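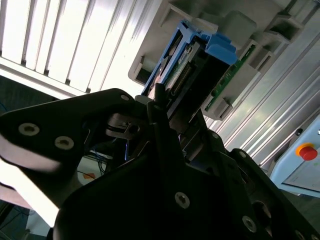
Blue-framed module in a white rack

The Piano Goes to Besomby

422 shares 9 comments

I said yes to the piano on the phone while I was draining potatoes, which is how I've agreed to most of the big things in my life.

It was Mum's piano. I should say that first. It had stood in her hall for as long as I'd been alive, with a bowl of keys on top and the good coats piled over one end, and I don't think I'd heard more than a hymn and a half come out of it since I was ten. But she'd left it to Salamatu Uzor, in writing, underlined, and Salamatu lived in Besomby, and Besomby was 211 miles away.

"You could get proper movers," my brother said.

I looked at proper movers. Then I hired a van from Briggs by the station, because the man there called me "my love" and didn't ask whether I'd driven one before. (I had not driven one before.)

My brother came to help me load and brought two lads from his five-a-side team, both enormous and both very gentle with it. They wrapped it in every blanket Mum had owned, including the pink one with the satin edge that I'd rather hoped to keep. One of them pressed a low note by accident on the ramp and we all stood there till it had finished. Then he said sorry, to the piano I think, and they pushed it the rest of the way in.

So off I went! Six in the morning, flask between my knees, radio stuck on a station that did nothing but farm prices and brass bands. I was quite enjoying myself as far as the big roundabout. After that I took every bend like I had a sleeping baby in the back, and I had a long queue of people behind me who I'm sure had thoughts.

I'd never met Salamatu. I knew the name from Christmas cards, always the same sort, a robin or a church, always signed with a great looping S that took up half the card. When I was little I asked Mum who she was and Mum said, "Someone I used to share a kettle with," and went back to the crossword. I pictured two women in a field, passing a kettle back and forth. It took me years to think of a flat.

I stopped at Hotow for a bacon roll. Hotow has one car park and it's on a slope, and I sat in the van with my foot hard on the brake, handbrake on as well, eating with one hand, listening to the piano shift its weight behind me. It made a noise like somebody getting comfortable in a chair. I told it to pack it in. A woman walking her terrier gave me a look and I waved the roll at her.

Then it rained all the way up the hill, and the wipers squeaked, and I started to cry somewhere near the reservoir, the stupid easy sort where you can still read road signs. I hadn't done much of it up to then. There had been so many forms. I cried past a garden centre and a place selling hot tubs, and then I needed the loo, so that was the end of that. 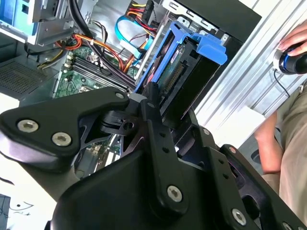 Irnwood, by mistake

I don't know how I ended up in Irnwood. You're not supposed to go through Irnwood. It's on the way to Besomby only if you've missed the turning, argued with yourself about it and then decided that a lane with grass up the middle was probably a short cut.

There was a ford. A little one, pretty, with ducks on it. I stopped at the edge and got out and looked at the water, and then at the van, and a man came out of the cottage opposite in his slippers as if I'd rung a bell.

"What've you got in there?" he said.

"A piano."

He thought about this. "Upright?"

"Yes."

"You'll be all right, then," he said, and I have never found out what difference that made. But he stood on the footbridge and beckoned me across with both arms like I was an aeroplane coming in, and the ducks moved over, and I was all right. He wanted to know what it sounded like. I had to tell him I couldn't say, and he looked so let down that I nearly opened up the back and let him have a go. I should have done, really. I think about that more than you'd expect.

Besomby was twenty minutes on from there, and Salamatu was already outside when I pulled up. She was tiny. I'd imagined somebody to match the S. She had a yellow raincoat on and she was holding a door wedge, and behind her stood three of her neighbours, sleeves rolled, all ready.

"You've got her chin," she said. That was hello.

They had it out and up the step in no time while I fussed about the wallpaper. It went in the front room under the window, where she'd cleared a space, and you could tell she'd cleared it a while ago, as there was a pot plant in the gap that had plainly been told it was only staying till August. The blankets came off one at a time. She kept hold of the pink one. I saw her do it and I didn't say a word.

Then everyone went, and she made tea, and I asked her straight out why Mum had left it to her.

"It's mine," she said. "She won it off me."

I said, won it?

"At cards. We were twenty-two. I had nothing else worth putting down." She dunked a biscuit. "I told her I'd have it back one day and she said over her dead body."

Well, we both heard it at the same time. She put her hand flat over her mouth, and I thought she was upset, and then I saw her shoulders going. I laughed till I had tea down my front. I hadn't laughed like that since before the hospital, and it hurt in all the same places.

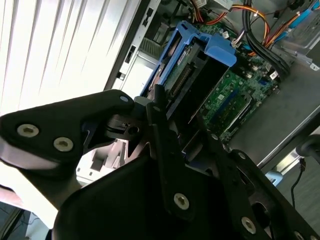 Open chassis, blue plastic carrier

When we'd got our breath back she sat down and played. I don't know what it was. It was out of tune, horribly, two hundred odd miles of bends and a ford will do that, and there was one key near the top that only clicked. She played right through the click each time as though it was written in. She'd stop and go back over a bit and mutter, and her feet hardly reached the pedals.

I asked if Mum had been any good.

"Dreadful," said Salamatu. "She only knew the one. She'd play it at me when I hadn't done the washing up."

She started something very plain then, right hand only, and I knew it. I knew it all the way through. It was what Mum used to hum on the stairs, carrying the laundry up, and I'd always taken it for just a noise she made.

I was meant to have the van back by eight. I rang Briggs and the man said, "Tomorrow's fine, my love," and Salamatu was already getting the cards out of the drawer.

"What have you got to put down?" she said.

I had a flask, half a packet of mints and the keys to somebody else's van. She said we'd start with the mints.

Share this story 422
Comments 9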